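News > Local Business > Open days

Cavness opens its doors, lets the public meet the robots

August 1, 2019
4 min read

Full house at Cavness this morning. The automation firm threw open its second floor offices for the first public open day since the move, and by the time the coffee ran out 200 visitors had signed the sheet at the front desk. More were still coming up the stairs.

The draw was Londoño, the company's sorting project, which until now has only been shown to customers. It's an arm, some software and a lot of cables, and the idea is that it picks small parts off a desk and puts them where they belong. Small shops are the target. Places that ship a few boxes a day and can't fit a big machine on the floor.

"We didn't want a stage and a curtain," said Ashley Ashworth, who runs the demo program. "People should see it where we work on it. Desks, chargers, whatever is lying there that day."

So no stage. Groups went in a few at a time, stood where they were told and asked questions while staff carried on with the job. Some stayed five minutes. One man with a notebook stayed through three groups and had to be moved along, politely.

Ashworth did most of the talking in the morning. Her pitch, short version: the arm isn't fast and isn't meant to be. A good packer beats it easily. But it doesn't mind doing the same dull bin over and over, and a shop owner can teach it a new item without calling anyone out. In the firm's own tests it got through 3,346 picks over a long weekend run. She was asked how many of those it dropped. More than she'd like, she said, and wouldn't give the figure. Flat parts are the worst, and anything in shiny wrap.

Price came up in every group. Cavness won't say yet. Ashworth would only say that the lease they have in mind is "closer to a copier than a car," which got a laugh and then a follow up question about what copiers cost.

Not everyone was sold. A retired machinist from Sastosstead, who had driven over for the day, wanted to know who fixes it at 2 in the morning. Ashworth said a person on the phone, for now. He said that's what they all say. A teacher in the same group asked about jobs and got a longer answer, mostly that the shops they talk to can't fill the packing shifts they've already got. The teacher said she'd heard that one before too.

Kids under 12 had their own corner down the hall with a paper maze and a toy gripper, and by the sound of it that was the bigger hit.

Afternoon groups got Terence Wainwright, the setup engineer, who is less of a talker and let people look for themselves. He took questions on power, (a normal wall outlet is enough), on noise, and on how long it takes to get going at a new site. Half a day if the desk is clear. Longer if it isn't, and it never is.

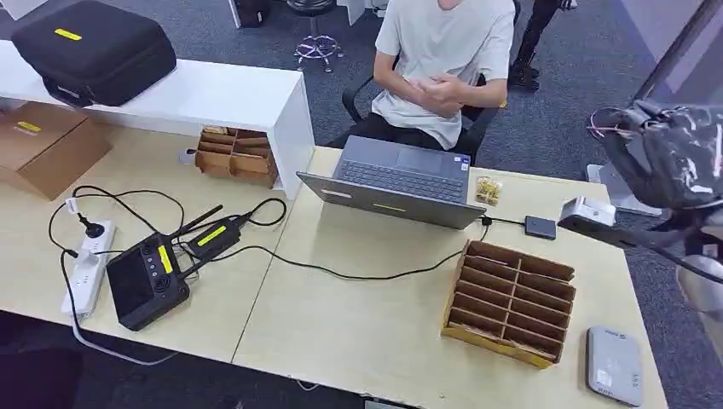 Wainwright also confirmed the first outside trial, which had been a rumor since spring. Zakamport, the mail-order parts seller, will take one arm in December and run it next to its regular packing line. The seller carries 2,000 different items but the trial will stick to 960 of them, the small stuff, mainly fasteners and clips. If that goes OK a second arm follows. He wouldn't be drawn on a third.

What happens to the data was the last big topic. Wainwright said teh trial recordings stay with the customer unless they agree in writing to share them. A woman near the back asked if that went for staff faces as well. He said yes, and that he'd rather not be in them himself.

Doors closed a half hour late. Ashworth said the firm wants to do another open day after the trial, with results up on the wall good or bad, though there's no date set and she asked us not to print a guess.

Parking was a mess, by the way. The lot behind the building filled up early and several cars ended up on the grass. Anyone going next time should use the street side and walk round to the main entrance. Elevator is small, allow a few minutes.

Schools and clubs that missed out can ask for a group visit through the Cavness front desk. Visits are free, run on weekday mornings only and there's a waiting list allready.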